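Premton toy library adds building blocks to loan shelves

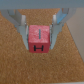 A red cube of the kind used in stacking and sorting sets.

PREMTON — Families in Premton will be able to borrow building blocks from the town's toy library starting in December, under a plan approved by the library board.

The library will put 14 sets on its shelves, each with a printed card of stacking and sorting activities for children age 3 and up. Loans will run for three weeks and can be renewed once.

Ketsara Yimyam, who manages the library, said parents had been asking for blocks since the spring. "They want something plain that a child can come back to," she said.

The sets cost about $3000 — paid for by a grant from the Jandeck fund — and are being sorted and labeled at the Sfeir Street branch. Sign-up opens at 11 a.m. on the first day of the month.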